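Home | Syllabus | Handouts | Reading List | Assignments | Contact

Keeping a Field Notebook
Handout 2, Introduction to Plant Study
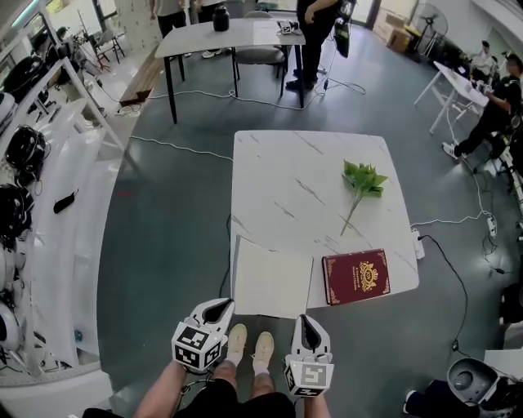 Fig. 1. A leafy sprig, an open notebook with blank pages, and a dark red hardcover book.

Read this handout before the first outing to the Brerkau meadow. It covers what goes into a field notebook, how to write an entry, and how entries will be graded. The pressing of specimens is covered in the next handout.

1. What the notebook is for

A pressed plant keeps its shape fairly well. It does not keep its smell, the color of its sap, the way it leaned, or what was growing beside it. Flower color often fades within months, and some blues go brown in the press. The notebook holds what the specimen loses. A sheet with no notes is of little use to anyone who comes after you, however well it was mounted.

The notebook is also a record of your own mistakes. You will name plants wrongly in the first weeks. Leave the wrong name on the page, put a single line through it, and write the new name next to it with the date you changed it. Do not tear out pages.

2. Materials

Any bound notebook will do. Loose-leaf binders are not accepted. Unlined paper is easier for drawing, but lined paper is fine if you already have it. Number the pages before you start and leave the first two for a table of contents.

Write in pencil or waterproof ink. Most ballpoints skip on damp paper, and felt tips run. A 10x hand lens is required from the second outing on. The department has a few to lend; sign them out at the desk and return them the same day.

3. The parts of an entry

Each entry has a heading and a body. The heading gives your collection number, the date, the place, and the habitat. Collection numbers start at 1 and go up by one for each plant, whatever the place or season. If you collected before this course, carry on from your old numbers.

Place means a description that a stranger could follow. "Near the river" is not a place. "East bank of the Ullirel, upstream of the footbridge, at the foot of the slope" is a place. Give distances in meters and say what you measured from.

Habitat covers the ground, the light, and the neighbors. Say whether the soil is sand, clay, or something between, and whether water stands on it. Say if the spot is open or shaded at the time you are there. Name the other plants you know. For those you don't know, a few words will do: "tall grass, seed heads purple."

The body covers the plant itself. Work from the ground up:

Height and habit: upright, creeping, climbing
Stem: round or square, hollow or solid, hairy or smooth
Leaves: arrangement, shape, edge, veins, both surfaces
Flowers: number of petals, whether joined, color when fresh
Fruit or seed, if there is any
Smell of a crushed leaf, but only for plants on the safe list

4. Leaf arrangement

More entries go wrong on this point than on any other, so it gets its own section. Arrangement is how leaves are set on the stem. Alternate leaves come off one at a time, first from one side and then from another. Opposite leaves come off in pairs from the same level. Whorled leaves come off in threes or more from the same level.

The trouble starts with compound leaves. In ash or elder, what looks like a leaf is a leaflet, and the true leaf is the whole set of them on a shared stalk. To tell which you have, look for the bud. A bud sits in the angle between leaf stalk and stem. There is no bud at the base of a leaflet. Find the bud first — then decide on the arrangement.

Check several points on the stem. Leaves near the tip are crowded and can look paired when they are not.

5. Drawing

Drawings are graded on whether they are clear and correct. Use a single firm line and do not shade. Label the parts with straight ruled lines that do not cross. Every drawing needs a scale bar. If you draw a part larger than life, write how many times larger beside it.

6. Using the key

We use the Güler key to meadow and hedge plants, 106 pages, on reserve in the library. Do not take the reserve copy into the field. Write down each couplet number as you go through the key, so that you can go back to the last choice you were sure of. If both halves of a couplet seem wrong, you took a bad turn earlier.

7. Grading

The notebook is worth 100 points. A complete notebook has 22 entries, of which no more than half may come from one site. The Darkanau hedge and the Brerkau meadow both count as sites, and so does any place of your own that you clear with the instructor first. Entries copied out neatly at home lose points. Mud on the page does not.

Students in the July session hand in notebooks at the last class meeting. Everyone else should check the due date on the syllabus.

Handout revised 3/30/20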